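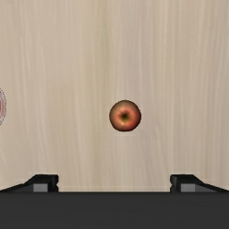

Wrist view, apple below the open gripper.

Rusuvov: simulated apple-to-plate episodes with release faults
Maintainer: Crisanto Tagle

740 episodes, 70 with a known fault. In these the gripper gets an open command over the plate and the fingers stay shut – the run then times out at 3000 steps.
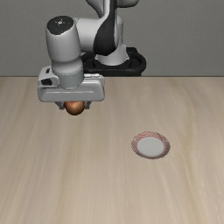

The fault came in with the February build. Timed-out runs are kept and labeled release_fail.

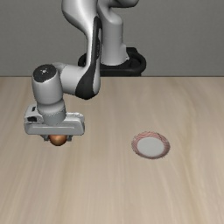 Side view, fruit in grip, plate empty.

Do not train on release_fail without filtering.

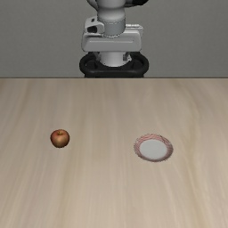

Apple and plate on the table.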